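Rainy day stuff for a 4 year old, not screens

hamdia_w
ok need help. June and it has rained all week, kid is 4, bored out of his mind. We have puzzles (done), playdough (in the rug), about 400 crayons. What actually gets you more than ten minutes? Small apartment, downstairs neighbor works nights so no jumping.

nektarios_k
Bath. Middle of the day, doesn't matter. Cups, a funnel, some food coloring. Mine would stay in till he was a prune.

hamdia_w
tried it at 10, again at 2. He's very clean

antigoni m
Masking tape roads on the floor. Whole hallway. Park the cars, make a gas station out of a cereal box. Comes up fine if you pull it the same day, do NOT leave it overnight on wood, ask me how I know

SebSima
Plain blocks. Dump them out and walk away. I mean it, leave the room. Parents hover too much and then the kid needs an audience.

eftychia_d
Disagree with walking away, at least at 4. Mine wants somebody to knock it down in front of. Five minutes of me on the floor buys me half an hour after. If I leave right off the bat he's in the kitchen before I am.

SebSima
because he knows you'll come back and play lol

eftychia_d
He's four. I'd like him to know that

nektarios_k
lets not do this again you two

hamdia_w
we have blocks, he ignores them. The Muketti set, 100 pieces, was a gift. Too many maybe?

antigoni m
Way too many. Put most of it in the closet. Ten out, tops, swap them every couple weeks. Mine thought the closet ones were new every time, worked until he was almost 6

SebSima
Agree on this one. Also mixed shapes are a pain, arches and little triangles and so on. All he wants is to go up. Rectangles stack, that's it

eftychia_d
Arches are the best part?? bridges, garages, cat house

SebSima
The cat does not need a house

hamdia_w
ok put most away, left out a dozen. He is making "a bakery". I am buying bread from it. 25 minutes so far

nektarios_k
what's the bread cost

hamdia_w
800 dollars. its the green one

nektarios_k
inflation

antigoni m
Tell him you want change from a thousand, that's your math lesson done for the day

eftychia_d
Storage question while we're on it. Lidded bins or open? We had a Visell toy chest and the lid got his fingers twice, took the lid off, now it's basically a bench with no seat.

antigoni m
Open. Always. If they can't see it they don't play with it

SebSima
lids. Otherwise its everything on the floor by 8 am

hamdia_w
Isn't on the floor kind of the point today

SebSima
fair

nektarios_k
Open and shallow. Deep ones they just tip over to get the thing at the bottom. Fabric ones get gross, I'd go hard sided, anything you can wipe. Doesn't have to be a toy bin. Dish tub, baking pan, whatever. Loud if it's metal tho, think of your neighbor

hamdia_w
good point, towel in the bottom maybe. He woke up from nap and asked if the bakery is open so I guess tommorow is covered too. Still want ideas for next week, forecast is garbage

eftychia_d
Flour and a tray. Draw roads in it with a finger. Messy but it vacuums up. Or paper bag puppets if you have any bags left

antigoni m
Sorting! sounds dull, they love it. Couple colors of blocks, one bin, two bowls, he's the boss of which goes where. Then mix them up and he gets mad and does it over. Keep it to a handful of blocks or you'll be at it all night
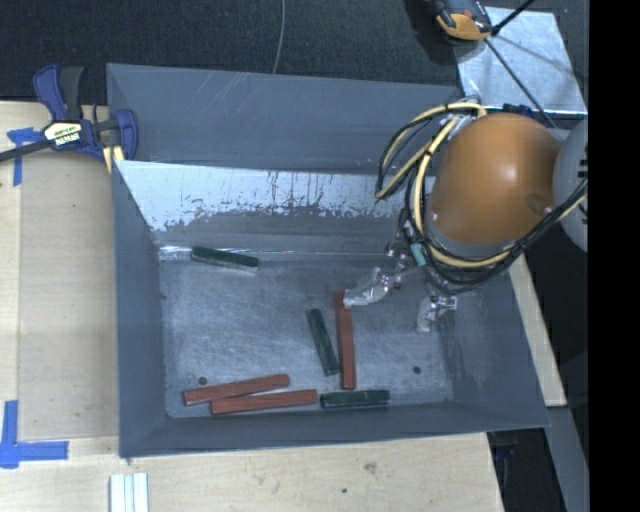
red and green blocks, metal bin. small batch like this is plenty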